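HEM 137 Food Storage and Kitchen Planning
Handout 6: Cold storage, heat gain and cabinet layout
Instructor: Chaltu Ayele
Revised 26 Jan 2019

6.1 Sources of heat gain

A domestic refrigerator removes heat that enters by four routes: conduction through the walls, leakage at the door seal, air exchange when the door is opened, and warm food placed inside. Internal loads (lamp, fan, defrost heater) are treated separately in Handout 7.

Conduction is the steady term. For a flat wall,

Q = U A (Ti − To)

with Q in watts, U in watts per square meter kelvin, A in square meters. By this sign convention Q is negative when heat flows inward. The textbook uses the opposite sign; either is accepted in homework if stated.

6.2 Worked case: Kerncombe kitchen

Interior volume is 353 liters. Assume one full air change per opening, air density 1.2 kg per cubic meter, specific heat 1.005 kJ per kg kelvin, room at 22 °C, interior at 4 °C.

Mass of air: 0.353 x 1.2 = 0.424 kg
Sensible heat: 0.424 x 1.005 x 18 = 7.7 kJ

Moisture is left out. In a humid kitchen the latent part can be as large as the sensible part, so the figure is a lower limit for a complete air change. Cooling 1 kg of soup from 60 °C to 4 °C takes 234 kJ (specific heat 4.18), the same as 30 such openings. Students tend to overrate door openings and underrate warm food.

6.3 Seals

A compressed gasket limits air leakage along the perimeter of the door. Common faults are hardening, dirt in the folds and a sagging hinge. Paper test: close the door on a strip of paper and pull. Low resistance marks a weak section. Repeat at each corner and at the middle of each side.

6.4 Door swing and clearance

Draw the door at 90 degrees and at full opening. Many drawers and bins need more than 90 degrees to come out — check the maker's sheet before placing the unit beside a wall. The Derese plan fails on this point; the Amanley plan passes with a filler strip 100 mm wide. Mark the handle depth on both plans. 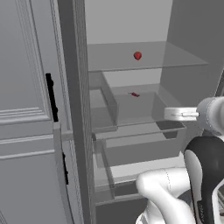
6.5 Problems for February

1. Repeat 6.2 for a cabinet of 611 liters. State your assumptions.
2. Redraw the Derese plan with the hinge on the other side and list any new conflicts.
3. Read Zumitz, chapter 3, on latent load. Bring notes.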